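Accueil > Rangement de bureau > Pots et porte-crayons > Clitley 176

Pot à crayons Clitley 176
Référence : 657-CL
Distribution : Hatex Fournitures

Pot à crayons pour poste de travail individuel ou comptoir d'accueil. Le modèle 176 remplace l'ancien modèle Rind, retiré du catalogue en janvier. Les séparateurs prévus pour le Rind ne sont pas compatibles : le diamètre intérieur a été réduit de deux millimètres.

Caractéristiques techniques
Corps : tôle perforée, soudure par points sur la génératrice
Finition : peinture époxy noire, aspect mat
Bord supérieur : jonc roulé, sans arête vive
Fond : tôle pleine, sertie
Patins : quatre, mousse EVA autocollante
Capacité : 40 crayons de section hexagonale standard
Masse à vide : 176 g
Charge maximale : 657 g, répartie
Usage : intérieur, local sec

Conditionnement
Vente à l'unité ou par carton de 40. La palette complète comprend cinq cartons, soit 200 pièces. Chaque pièce est livrée sous manchon papier, patins non posés. Les cartons entamés ne sont ni repris ni échangés.

Choix du modèle
Le 176 convient aux crayons, stylos, feutres fins et règles courtes. Pour les marqueurs à corps large, prévoir le modèle Trivach, à paroi pleine et ouverture élargie. Les ciseaux se rangent pointes vers le bas. Les lames de cutter nues et les compas ouverts sont à exclure, la maille ne retenant pas les pointes fines.

Les mines graphite laissent un dépôt sur le fond. Un disque de feutre découpé au diamètre intérieur facilite l'entretien ; il est proposé en option sous la référence 657-DF, par lot de dix.

Mise en place
1. Retirer le manchon et vérifier l'absence de bavure sur le jonc.
2. Dégraisser le fond extérieur à l'alcool isopropylique. Laisser sécher.
3. Coller les quatre patins à égale distance du bord, en exerçant une pression de quelques secondes sur chacun.
4. Attendre une heure avant de charger le pot. 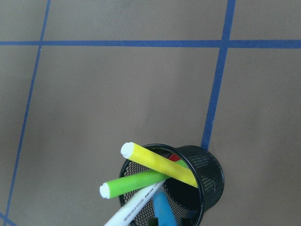 Entretien
Dépoussiérer à la brosse souple ou à l'air sec. Les taches d'encre s'enlèvent avec un chiffon humide et un détergent neutre. Ne pas employer d'acétone ni de tampon abrasif. Le passage au lave-vaisselle décolle les patins et annule la garantie.

Pièces et accessoires
657-PA : jeu de quatre patins de rechange
657-DF : disque de feutre, lot de dix
657-SE : séparateur trois compartiments, acier peint

Garantie et retours
Garantie de deux ans sur les soudures et le sertissage du fond. L'usure des patins et les rayures de la peinture ne sont pas couvertes. Toute demande doit mentionner le numéro de lot imprimé sur le manchon. Les retours à l'unité sont acceptés sous quatorze jours, pièce non utilisée et patins non collés.

Contact technique : Usman Tanoli, service produits Hatex
Fiche mise à jour le 11 mai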